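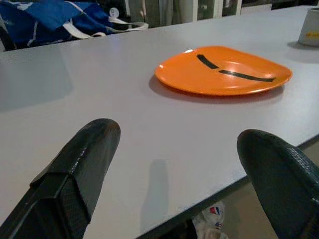

Removing ring marks and hazing from a white laminate tabletop

Asked by Hema Rao
Category: Surfaces and finishes
3 answers

I have a white laminate top on a work table, two years old, smooth finish, no texture. There are dull patches near the front edge where people rest their arms, and two faint rings from mugs. The rings do not come off with dish soap and warm water. The dull patches disappear when the surface is wet and come back when it dries.

I have tried dish soap, then a spray cleaner from the supermarket (lemon, no label left on the bottle). I have not tried anything abrasive. The table is a Sollholm and the care sheet says only "wipe with a damp cloth."

Is this residue or damage to the top layer? If it is residue, what dissolves it?

Answer 1
Sumathi Sundaram
Accepted

Probably two separate problems.

The rings are most likely tannin from tea or coffee. Make a paste of baking soda and water, lay it on the ring without rubbing, leave it for 10 minutes, and wipe it off with a wet cloth. Do not scrub. Baking soda is mild but it will still dull a gloss finish if you work it in circles.

The dull patches could be a film of skin oil and cleaner, or they could be wear. Disappearing when wet does not tell you which, as water fills in fine scratches and also masks film. To separate the two, pick a spot the size of a coin and wipe it with isopropyl alcohol on a white cotton cloth. Let it dry. If the spot is now shinier than the area next to it, you have film, and the rest will come off the same way. Work in small sections and turn the cloth often. If there is no change after a second pass, the surface layer is worn and no cleaner will bring it back.

Keep alcohol away from the edge banding. It can soften the glue. Open a window.

Comment from Hema Rao: Test spot came up shinier. One ring is gone and the other is fainter. Will repeat the paste on Monday.

Comment from Sumathi Sundaram: Good. Rinse with plain water afterward and dry it. Most film on these tops is cleaner that was never rinsed off.

Answer 2
Vasanthi Acharya

Melamine sponge. Worked on mine in 5 minutes.

Comment from Aishwarya Pai: A melamine sponge is a fine abrasive. On a matte top you may get a shiny patch and on a gloss top a dull one. Try it on the underside of an overhang first if the same laminate is used there.

Comment from Vasanthi Acharya: Mine is matte and I can't see a difference.

Answer 3
Pavithra Acharya

Agree with the first answer on the alcohol. Two additions.

Avoid furniture polish and anything with wax or silicone. Laminate does not absorb it, so it sits on top and collects dirt, and you end up with the same haze again.

If a ring is still there after two rounds of paste, use 3% hydrogen peroxide on a folded paper towel, covered with plastic wrap so it stays damp. Check it after 10 minutes. Do not mix it with vinegar or bleach, and do not leave it overnight. Wipe off, rinse, dry.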